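Community help > Robot arms and kits > Buying advice

Promix arm kit with the play kitchen add-on – good enough for a beginner?

Posted by Sastdale

I'm looking at the Promix kit, which comes as one black arm, a parallel gripper and the software. The shop also sells a play kitchen setup as an extra, with a hob, a sink and blocks. The arm on its own is within my budget. The extra adds 205 pounds and I can't tell whether I'd get the use out of it. I have built one small arm before, from a different maker, and gave up on it because the gripper kept slipping. Can this one hold a block properly, and is there room to work over the sink? I'd also like to know how long setting up takes.

Posted by Wongsuwan

I've had the kit since January and use it with the play kitchen most weekends. The gripper holds the square blocks well once you have set the closing force. Leave that on the factory setting and it squeezes too hard. Round things are more trouble, and the toy carrot took me a lot of tries. Reach over the hob and sink is fine if you fix the base close to the worktop.

My arm at work in the play kitchen: 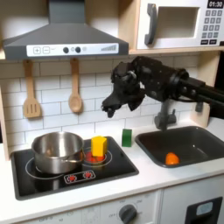
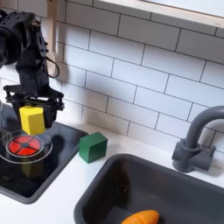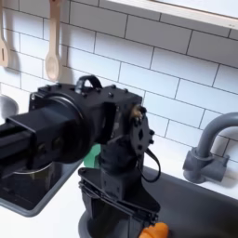 Things to check before you order

Setting up took me 8 hours over two days, most of it calibration. The printed guide skips the wrist cable, so leave some slack there or it will pull when the wrist turns. The wrist screws worked loose after 200 runs – I now go over them with a hex key every few weeks.

As for the extra, I would buy it if you want pick and place practice with things at different heights. If you only want to learn the software, blocks on a table will do. Delivery took 21 days in my case and the support desk did answer emails, though slowly.

Posted by Fodau

Don't bother with the extra, any toy kitchen will do if it's the right height. Measure it first. Can't help with the gripper as I've only used the older one.

Last edited 6 Aug 2026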